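July 20, 2026

My forearms ache. I've spent another day at Vemgate teaching a robot by pretending to be one, and I have opinions, so put the kettle on.

Quick catch-up for those who missed the spring posts. I took this job thinking I'd be sitting at a desk with a joystick, steering the arms about from a comfy chair, and for the first few weeks that's what it was. You look at a screen, you nudge the arm, the arm does something almost but not quite like what you nudged. I was dreadful at it. I once spent most of a morning trying to lift a sponge. Then we swapped over to the hand-held grippers, where you strap the things on and just do the job yourself with big clumsy fingers, and all your movements get saved for the arms to learn from later. No robot in the room to wait for! I was so pleased I rang my mum.

She asked what I'd been doing, I said "folding a bit of lemon-patterned fabric", and she asked whether they were paying me for it. They are.

## The lemon job

So, the current task. You've got a tray, you've got a packet of fish tofu snacks, and you've got the lemon thing, which gets called a wrap or a bag or a cloth depending on who's talking. (I've given up correcting people, and I've given up being corrected.) The packet has to end up tucked into the fabric, and the fabric has to be left in a reasonable state. That's the lot. A four-year-old would manage it before you'd finished explaining.

With grippers on it's another matter. The fabric doesn't have a shape. Every time you let go of it, it slumps into something new, and you have to find an edge to pinch before you can do anything useful. My first instinct is always to go for the top of the heap, and that's nearly always wrong, as you get two layers at once and the whole lot comes up like a wet sock. What works for me is to come in low and wide, fingers well open, and close them slowly when I'm already where I want to be.

Slowly is the bit I struggle with. I'm a quick person. I wash up quickly, I talk quickly, I type quickly (you've seen the spelling). But if I snatch at the fabric, then that's what goes into the recording, and some poor arm is going to snatch at fabric for the rest of its working life because I wanted my lunch.
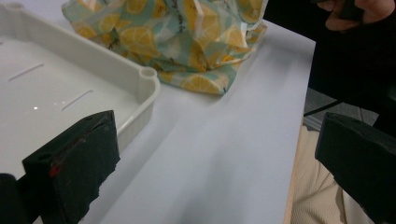
Volker Haberkorn thinks I've got this wrong, by the way, and that a bit of snatching does no harm. His view is that if every recording is smooth and careful then the arm only ever learns what to do when things are going nicely, and the first time the cloth slips it'll have no idea. He'd sooner have a few fumbles in there, so long as you carry on and sort them out instead of stopping.

I've been chewing that over. I do think he's right about the sorting-out part. When I drop a corner now I don't swear and start again, I just go back for it, at the same pace, as if that had been the plan. I still don't think you should fumble on purpose, though. I tried it for a bit and it looked like amateur dramatics. You can't fake dropping something. Your hand knows.

## Packets are worse than cloth

I'd have bet money on the cloth being the hard part. It's the packet!

A snack packet is slippery and full of air, and it bulges wherever you aren't holding it. Pinch it at one side and the other side swings off somewhere. If I go in with both hands, one at each top corner, I can keep it more or less level, but then I've got no hand left for holding the bag open, and the bag has no intention of staying open by itself. So there's a sort of shuffle: fluff up the opening with one hand, hold it, bring the packet across with the other, get the bottom in, let go of the fabric, and push. The push is where I come unstuck. Push too hard and you shove packet, bag and everything across the table. Too soft and it just sits there looking at you.

Aušra Toom showed me a trick where you feed the fabric up round the packet, and leave the packet where it is. I'd been doing it the other way for a week and never thought of it. It's how you'd put a pillow in a pillowcase, if you're the kind of person who does that properly. I am the kind of person who climbs in after the pillow.

Anyway, I did it her way most of the afternoon and my notes say "MUCH better" with three underlinings.

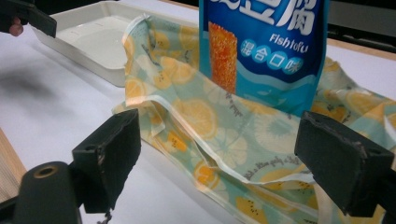

How many times do you have to show it the same thing? For the lemon job we've been asked for 2000 goes, shared out between all of us, and a good session for one person is 30.

I know, it sounds a lot. I did the sum on the bus and then wished I hadn't. But they aren't quite the same go over and over. You start with the tray turned a bit, or the packet face down, or the fabric in a tight bundle where last time it was spread out, and that keeps your brain ticking. If you lay everything out identically each time you turn into a machine yourself, and the recordings aren't much use either. Ottmar Rothe has a list of starting positions taped up by the door, and I work down it. Left to choose, I'd put everything exactly where it suits my right hand, every single time, and never notice.

## Things I've learnt about my own hands

I lead with my right for everything, including the stuff my left is nearer to. Watching the playback was mortifying. There was my left hand, hovering about like somebody at a party who doesn't know anyone, while my right reached all the way across it to get the corner of the cloth. I've been making myself use whichever is closer, and it's beginning to feel normal.

I also twist my wrist far more than I need to. The arm it's all going to end up on (a Dornatetti, the older sort) can twist too, but it has its limits, and if I've wrung my hand round like I'm opening a jam jar, then Ongart flags the recording and it goes in the bin. Ongart is the checking software. It is not a forgiving piece of software. On my worst day it threw out 37 of mine, and I went home and ate toast in a huff.

And I look at the wrong place! You'd think it wouldn't matter where I'm looking. But if my head's turned away to see what somebody's laughing at, my hands start guessing, and the movements go vague. I keep my eyes on the table now, and I've asked people to save the jokes.

A few little habits that have helped me, in case any of you are starting out:

- Settle your elbows before you begin. Mine used to drift up round my ears by the end of a session.
- Keep the cables running back along your arm. If one swings forward you'll catch it, and you'll catch it on the go that was otherwise perfect.
- Open the fingers fully before each reach, even when you think you don't need the room.
- Pause for a breath at the end, hands still. I used to whip them away and lose the last bit.
- Take the breaks. Dick Turpin was kinder to his horse than I was to my thumbs in that first week.

The last one I mean quite seriously. The grippers don't weigh much when you pick them up. They weigh plenty by four o'clock.

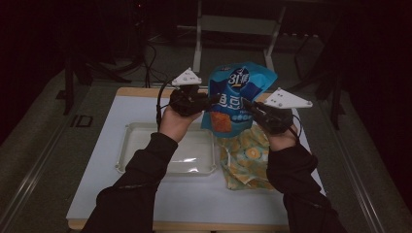

## What's next

More lemons, mainly. We're meant to finish the lemon job in August and then go over to something with lids, which I'm looking forward to and dreading in equal amounts. Murray Charbonneau has been doing lids over at the Brundstead site, and he tells me the screw-on ones are fine and it's the pop-on ones that'll have you in tears. You press one side down and the other side comes up. I can picture it perfectly.

I've also been promised a turn at watching the arm have its first proper try at the lemon job, using what we've given it. I'm more nervous than I'd expected to be. I keep thinking I'll see it do something daft and recognise it as mine, the wrist twist or the reaching across. Dirk Nolte says he spotted his own way of tapping a box square in one of the older tasks, a little double tap, and he had no idea he did it until then.

Before that I've got a fresh batch to do, starting with the packet face down and the fabric in a tight bundle, my least favourite on the whole of Ottmar's list. If anyone's got a good way of finding the edge on a bundle with just 2 fingers on each hand, pop it in the comments, please. I've tried rolling it and I've tried shaking it, and the shaking got me a look.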